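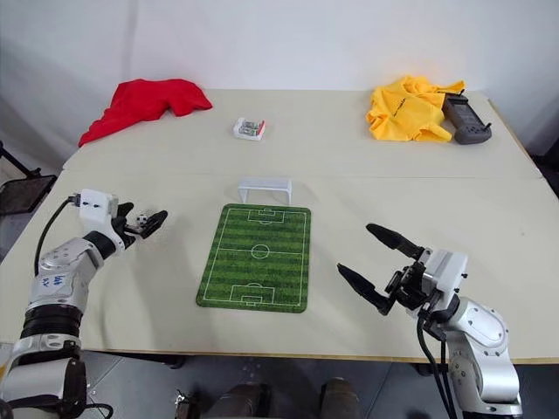
Football for ten fingers and a pincer: an afternoon with Ingvild Sundqvist

I'd been promised tea and a robot, and I got both, though the tea went cold because Ingvild Sundqvist wouldn't let me put a mug anywhere near the table. Fair enough! The table is where everything happens. She runs the recording side of things at Erkamlow, up a flight of stairs in the Seneviratne building in Gollthorpe, and for most of this year her working day has been spent moving small objects about with somebody else's arms.

"People hear robot learning and they think of screens full of maths," she told me while I was still getting my coat off. "Then they come here and it's a toy football pitch and some laundry."

It is, too. There's a little striped green mat with the markings on it, a white goal behind the far end, and a ball so small that I'd have lost it down the back of the sofa within a day. Behind that, a red cloth and a yellow shirt in a heap. The project is called Bristell (after the village where her grandparents lived, she says, and for no cleverer reason), and the idea is to build up a big pile of recorded examples that a learning system can study. A person steers the arms through a job, the cameras and joints record what went on, and that's one example. Then you do it again. And again.

Why football?

I asked this first, because of course I did. I was rather hoping she'd say she was a fan.

"I can't stand it," she said. "I grew up with brothers. But a ball is a horrible thing to pick up, and I mean that as praise. A box sits there and waits for you. If you're a bit off with a ball, it rolls, and now your job is a different job. And a ball that small in a hand that size, you've got the fingers getting in each other's way. You have to decide which ones you want before you arrive."

The left arm carries a hand with several fingers, and the right has a two-fingered gripper, long and black and a bit like a pair of barbecue tongs. I'd assumed the mismatch was a matter of what was in the cupboard. Ingvild looked slightly hurt.

"No, that's on purpose! I wanted recordings where the two sides have to do different sorts of work. With two grippers you get very used to pinching everything. With the hand, you can cup something, or trap it against the palm, or do a sort of dreadful three-fingered fumble. I keep the fumbles, by the way. We'll get to that."

The instruction for the job on the table is written on a card, and it's blunt: put the ball in the goal. How you do it is left to whoever is driving. Some of the team place it gently over the line. One of them rolls it from the centre circle every single time, and misses a lot, and Ingvild lets him.

"I used to write long instructions. Pick the ball from the left, move it over the halfway line, lower it, open the fingers. And what I got back was a stack of recordings that all looked like the same recording. Lovely and tidy, and useless the moment the ball started somewhere else. So now the card says what has to be true at the end and I leave them to it."

Having a go

She let me drive. I want that on record, because I was awful.

You sit down, you get hold of the controls, and for a moment it feels marvellous, and then you reach for the ball and find that you have no idea how far away anything is. I knocked it off the mat straight away. I chased it, pushed it further, got two fingers over it, lifted, felt tremendously pleased with myself and saw that the ball was still on the table. There's no feeling in your fingertips, you see. You're doing it all by eye, and I hadn't realised how little I use my eyes when I pick things up at home.

"That's everyone's first go," Ingvild said, which was kind. "You were looking at the hand. Look at the ball. The hand will turn up."

It took me eight tries to get one in the goal, and the last was more of a drop from a height than a shot. She saved the lot under a label that means, as far as I could tell, "visitor, treat with caution".

I asked how long it takes a new person to get good, and she pulled a face. "Good for what? To be smooth, a few weeks. But I don't always want smooth. There's a stage just after someone stops being frightened of it and before they've got habits, and the recordings from that stage are wonderful. They try all sorts. Then they find their way of doing it and it's the same wrist turn for ever."

Her answer to the wrist turn problem is to move people about. She has four regular drivers, and no one stays on one job for more than a morning. The first person of the day sets the table and the next one has to unset it: shift the mat, turn the goal, put the shirt somewhere daft.

The laundry, then

I'd been eyeing the yellow shirt. Was it part of the football? A kit?

"It can be. There's a folding job that uses the shirt, and there's a tidying job that uses the cloth, and when we're on the football they stay out on the table. I don't clear up between jobs any more. In the spring I did, everything was put away, clean table, and the system learned that if it could see a shirt then it must be time to fold the shirt. Well, of course it did! Every time it had ever seen a shirt, someone had folded it. So they stay, in a heap, and they get ignored, and being ignored is information too."

That stopped me for a bit. I'd been thinking of the examples as a list of things to do, and half of what she's after is examples of things being left alone.

She has a rule of never smoothing the cloth out before a recording. It gets picked up and dropped, and however it falls is how it starts. The shirt gets the same treatment. "If you ask a person to put a shirt down in a random way," she said, "they put it down in a nice way. Every time. They can't help it. Drop it and look somewhere else."

What counts as a good one

By the day of my visit (this was July 2020, windows wide open and everyone sitting well apart) they had 800 football recordings saved. I said that sounded like plenty. She laughed for rather a long time.

"It sounds like plenty until you start asking what's in them. How many start with the ball on the left? How many in poor light? How many where the goal has been knocked skew and the person has to cope? I did that sum in front of the others and we all went a bit quiet. We had loads of the easy one."

So the afternoons are for watching. She goes through the morning's work at double speed with a notebook, and gives each recording a short note in ordinary words. I had a peek at a page of it. "Good save." "Hand waits too long, why?" "Ball under shirt, lovely." "Elbow." I asked what "Elbow" meant and she said it meant she'd been hungry and wanted to get to the end of the page.

And the fumbles? She does keep them, most of them. When a driver drops the ball and recovers, the whole thing stays in, drop included. When they drop it and it goes off the table, that's stored separately, marked as a failure, with the moment it went wrong noted down. What she does throw out is anything where a person has reached in to help. She's fierce about that. One of the drivers nudged the goal straight with a finger in the middle of a run and had a very good excuse, and out it went.

"Because the system hasn't got a finger to do that with. It would be watching the goal straighten itself out by magic. I don't want it waiting for magic."

The most she has ever thrown out in one go was 19, and she still sounds sore. The ball had been swapped for one that was a shade bigger, no one wrote it down, and the notes didn't match what was in the hand. She could have kept them, I suppose. She said she thought about it over a weekend and couldn't bring herself to.

The dull bits

I wanted to know what goes wrong most often, expecting something grand about motors. Cables, she said. A cable that's plugged in at the wrist has to have enough slack for the arm to go everywhere it needs to and so little that it doesn't catch on the table. They re-route them, it's fine for a while, someone reaches for a far corner in a way no one has reached before, and they re-route them again. There's blue pen on the casing of the left arm as well. I asked if that was very technical and she said it was pen.

Then there's plain tiredness. Driving the arms is hard on the shoulders and harder on the patience, and she can see in the recordings when someone needs a break: the approach gets faster and the grip gets later. She stops people before they ask to be stopped. "They're always cross about it. They always say one more."

Does it work, though? I felt a bit rude asking. She wobbled her hand from side to side. The early system, trained on a small part of the football set, will go to the ball most of the time and close its fingers on it some of the time, and it has a peculiar fondness for hovering. She thinks the hovering comes from her own recordings, from the early weeks, when she used to pause above the ball to think.

"So that's me in there," she said. "It's got my dithering. I've watched it do it and I know exactly what I was worrying about."

She's hoping to have the folding examples up to the same size by December, and after that she'd like to try two jobs in one recording, ball first and then shirt, with no gap between them. She's dreading it slightly. The drivers are keen.

I asked for one more go before I left. She looked at the clock, and at my shoulders, and said no.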